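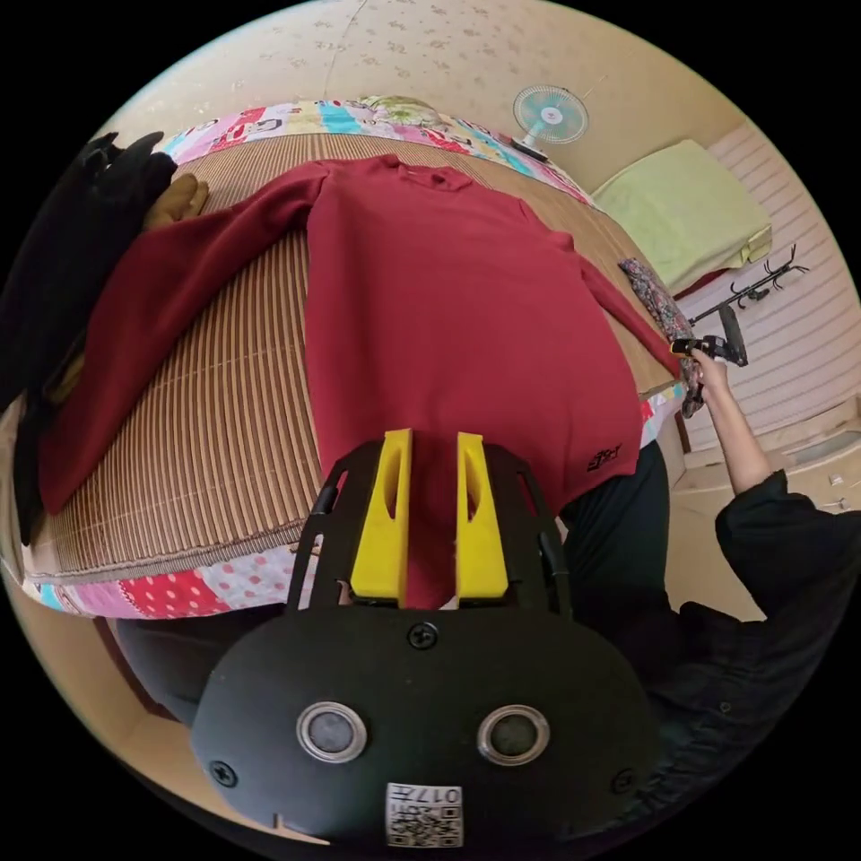
*Red jumper laid flat on the bed mat, gripper fingers pointing at the hem.*

**Ticket:** Folding routine fails on long-sleeved knitwear
**Product:** Wanura home arm, Ritel folding package
**Opened by:** Teresa Adamczyk
**Opened:** Jan 14, 2024
**Priority:** Normal
**Status:** Open, workaround in place

## Problem

The arm folds towels and pillowcases without help. With long-sleeved jumpers it stops at the second sleeve or folds the garment with one sleeve hanging out. I have had the package since August and towels have been fine since the first update. Knitwear has never been reliable.

I would like to know if this is a fault or if the package simply can't do it yet. The product page says "everyday clothing", and I would count a jumper as that.

## Steps to reproduce

1. Lay the jumper on the bed, collar towards the pillow, sleeves out to the sides.
2. Start the long-sleeve routine from the menu.
3. First sleeve goes across the chest correctly.
4. Second sleeve is picked up at the cuff, dragged, and dropped short.
5. The routine either reports "edge not found" or carries on and folds the hem up over the loose sleeve.

Out of 22 runs on jumpers, 7 finished with a fold I would put in a drawer. For towels I did 50 runs and had no failures.

## Log

**Reply 1, Ormsby support**

Thanks for the run counts. Please try the following and report back:

- Recalibrate finger pressure on a single layer of the fabric.
- Check that the software is on the current release.
- Try a plain surface under the garment. Patterned bedding can confuse the edge finder, and so can stripes.

**Reply 2, Teresa**

Recalibrated twice. Release is current. I normally leave the sleeping mat on the bed, and it has fine brown and tan stripes with a patchwork quilt showing round the edges. I took both off and used a plain grey sheet. "Edge not found" went away completely. The dropped sleeve did not.

On the sheet there was a new problem. The sheet came up with the cuff, so the arm was folding both. The mat is stiff and doesn't do that, so I have put it back.

**Reply 3, Ormsby support**

That sounds like two separate faults. The edge error is the background and there is a setting for it: Vision > Surface > Learn surface. Clear the bed down to the mat and let it run once before you put any clothes down. Keep other clothes well away from the working area, dark ones included, as a pile near a sleeve can be read as part of the garment.

The dropped sleeve is grip. Knit stretches when it is pulled from the cuff. The arm thinks it has moved the sleeve further than it has and lets go early. Could you try starting with the sleeves at an angle down the body and not straight out?

**Reply 4, Teresa**

Learn surface worked. No edge errors on the mat now.

Sleeves angled down is better. 6 good folds in a row, then one failure on a thick roll-neck. But I have to arrange each jumper by hand first, and by the time I have pulled it flat and set both sleeves I could have folded it myself. My neighbour has the Nistura and says hers is the same: fine once the garment is flat, no use with a heap out of the dryer.

**Reply 5, Ormsby support**

Understood. Picking a garment out of a heap and spreading it is not in the current package. It is being worked on and I have no release date to give you. I have passed on your comment about the product page wording.

For the grip fault I have raised a change request to have the sleeve picked up at the elbow as well as the cuff. Your run logs are attached to it.

## Workaround

- Run Learn surface after any change of bedding.
- Lay jumpers with sleeves angled down towards the hem.
- Fold roll-necks by hand.

## Outstanding

- Elbow pick-up for stretchy sleeves (with development).
- Teresa to rerun the roll-neck when the next release is out. Ticket stays open until then.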